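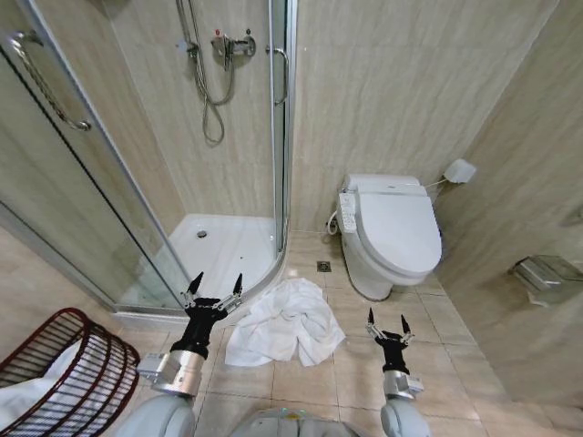
Keeping a small bathroom dry and the shower glass clear

Reading time: 3 minutes

A small bathroom with a corner shower gets damp quickly and dries slowly. Most of the trouble comes from water left lying about after the last person has washed, and a few minutes' work each morning saves a long scrub at the weekend.

Start with the floor. Keep one old towel for it and don't use that towel for anything else. Thick terry is best as it soaks up a lot before it needs wringing. Lay it along the foot of the enclosure, where most of the drips land, and push it towards the toilet with a foot or a mop head. If you have a floor drain, lift the grate once a month and pull out the hair. Pour a jug of hot tap water down afterwards. A drain that hardly gets used will dry out and smell, and a jug of water cures that too.

Never leave the floor towel in a heap on the tiles. It will be sour by evening. Wring it out over the shower tray and hang it full width over a rail. Wash it at 60 degrees and leave out the fabric softener, which stops terry soaking up water.

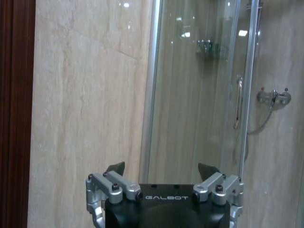
Curved glass needs a squeegee with a soft rubber blade. A stiff one only touches in the middle. Work from the top down in narrow strips and wipe the blade on a cloth between strips. Do the handle last with the same cloth, then dry the metal uprights, where drips collect and leave white marks.

For limescale that has already formed, mix 75 ml of white vinegar with 400 ml of warm water in a spray bottle. Spray the glass, leave it ten minutes, rinse well and dry. Keep it off natural stone, as vinegar will dull real marble for good. Marble-effect panels are often fine with it, but try a corner low down first. If you don't know what your walls are made of, use washing-up liquid and water. Polished surfaces show every smear, so finish with a dry cloth.

Sliding doors get stiff when soap builds up in the bottom track. Run an old toothbrush along it with washing-up liquid and flush it through with the shower hose. Wipe the rollers at the top while you are there. Don't oil them, it only holds the dirt.

Wooden door frames near a shower want a look twice a year. Check the bottom few inches for soft spots or lifting varnish. Anežka Zeman wrote in to say she rubs a little beeswax into hers every March and has had no swelling.

Leave the shower door open after use and the window too, if there is one. Otherwise run the fan for twenty minutes.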